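Jemanport Translation Booth System, tabletop, for churches and mission conferences

Item 1260. In stock, ships from the Jimport warehouse. Order by Tuesday noon to go out the same week.

What it is: interpreter console, transmitter, base unit, and receivers for the pews. Two languages out of the box, four with the add-on card. Made for congregations that run one service for several language groups, and for mission weekends where the speaker came a long way and half the room can't follow. No wiring in the sanctuary. Set it up Saturday night, take it down after coffee.

Who buys it: immigrant fellowships sharing a building, seminaries, district assemblies, camp meetings. Sending agencies too, mostly for candidate training. If your group is under 50 people look at the small Ultix kit first, it's cheaper and you wont miss anything.

In the box
Interpreter console with mute and cough button
Transmitter, 50 receivers, 50 single-ear earpieces
Charging case, holds all 50
Two headsets with boom mic
Line cable for the sound board, 1/4 inch and XLR
Printed quick card in English, Spanish, Ukrainian, Polish and Korean

Not in the box: the table booth screen (item 892), extra receivers, neck loops for hearing aids. Neck loops are a separate order, please don't wait till Easter week.

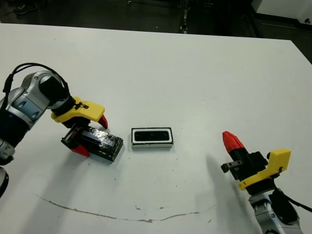
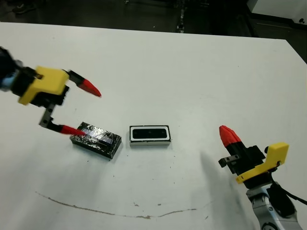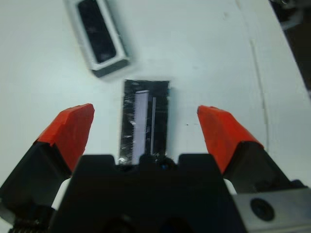 Range. 1000 feet in the open, less through block walls. Old stone buildings, put the transmitter in the balcony and walk the room with a receiver before people come. The side chapel and the nursery are where it usually drops. A second antenna fixes most of that.

Battery. Receivers run a full Sunday including evening service. Conference use, charge over lunch. The lights on the case go green when done. Don't store it flat empty all summer.

Sound. Take the feed from the board, not from a mic stuck in front of a speaker. Interpreters tire fast on bad audio. Two interpreters per language if the sermon runs past half an hour, swap at the reading or the second hymn. Singing: most groups mute the interpreter and hand out the words.

Changed in February: the console now has a separate volume for the floor feed and for the other booth. Older consoles can't be upgraded, sorry, different board inside. The receivers are the same and mix fine with your old ones.

From a customer

"We have Ukrainian and Spanish every week and Polish when the guests are here. Before this I sat in the back pew and whispered to nine people. Now they sit where they like, with there families. My only complaint is the earpiece foam, it comes off in the bag. Buy spare foam." Nadiia Koval, interpreter

Questions we get

Can we use our own earbuds? Yes, normal 3.5 mm plug.

Does it work with the Maruyama hymn display? Seperate systems, they don't talk to each other and don't interfere either.

Can receivers be borrowed between churches? Sure, if both have this model. Set the channel the same. Mark yours with tape, they all look alike and they wander.

Can we take it overseas? The power supply handles 100 to 240 volts, you need the plug adapter. Radio rules are different by country so ask your host before you pack it. Ask us too, we keep a list of the places customers have asked about.

Is there a rental? Yes, for conferences, three day minimum. Deposit back when the receivers are. Missing ones are billed.

Training for new interpreters? There's a half-day session by video, Zdzisław Pawłowska teaches it. Covers booth manners, Bible names, what to do when the preacher tells a joke that won't cross over. Bring a passage in both languages. Free with the full system, small fee otherwise.

Warranty
Two years on console and transmitter, one year on receivers. Earpieces and foam not covered. Water not covered, and yes baptistry counts.

Ordering
Tax exempt churches, send the certificate with the first order and we keep it on file. Purchase orders OK from seminaries and denominational offices. Everybody else card or check. Quote the item number 1260 and tell us how many languages, that's the bit people forget and then we have to call you back.

Phone orders 9 to 4. Returns within 30 days, all receivers in the case please, fully charged if you can manage it.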